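Lab Handout 6: Trying Out Grippers Without Embarrassing Them
February
Reading time: 5 minutes

Last week we let each group pick a favorite gripper by looking at it. The vote went to the one with the nicest anodizing. This week you will test them, and you may have to apologize to the ugly one.

There are two candidates. The Morar is a parallel gripper with stiff fingers and very little forgiveness. The Winden has softer pads and closes as if it were thinking about something else. Both fit the same arm and both run from the Barrera controller, so if one of them drops a thing, you can't blame the wiring. (Groups will blame the wiring. Please check it first and blame it second.)

Before you mount anything, write down what you expect. One sentence per gripper is plenty. "It will probably work" has been submitted in previous years and earned exactly what it deserved.

Setting the view

The wrist camera is the only camera you get for the first half. Start with the fingers wide open and move the arm until both fingertips show and your target shows too. Most groups manage the first and then spend a long while hunting for the second. Don't worry if the target sits off to one side. You are going to move toward it anyway, and a target that starts dead center hides half the mistakes we want you to find. 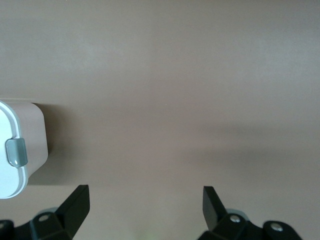
Notes by Annapurna Iyengar, with corrections from Emiliano Ayala

A view like this one is good enough to start from. Both black fingers are in it, spread well apart, and the container is over at the left with only its right side showing. You can see the latch clip on the white lid, so you already have a decision to make: do you grip across the body and stay clear of the clip, or do you trust the clip? Write your answer down before you move.

Notice also how close the body of the container is in color to the tabletop. The white lid stands out and the pinkish-beige part much less so. If your detector finds a lovely tight box around the lid and calls it the whole container, your grasp point will be wrong in a very confident way. Shadows are the other trap. A soft gray one lies right beside the container, and a simple threshold will happily add it to the object and then ask you to pick it up.

The runs

Do 5 attempts with each gripper, same starting pose, same target. Log the closing width, the commanded force and what happened. "What happened" needs a verb – slipped, tilted, held, missed. "Bad" is a feeling.

Lower the speed to 300 on the controller screen before the first attempt. The default is set for people who don't mind buying new fingertips.

Then repeat the whole set with the overhead camera switched on and compare. Last year's best report, by Iraís Solís, argued that the second camera made her group slower. She had the logs to prove it, and got an 87 only for forgetting to label an axis.

Hand in: the log, your two predictions, and one paragraph on which gripper you would pick for a lidded container. If your answer is still the anodizing, show the numbers.

Contact: Annapurna Iyengar, Erex Teaching Lab | © Erex Teaching Lab | Back to top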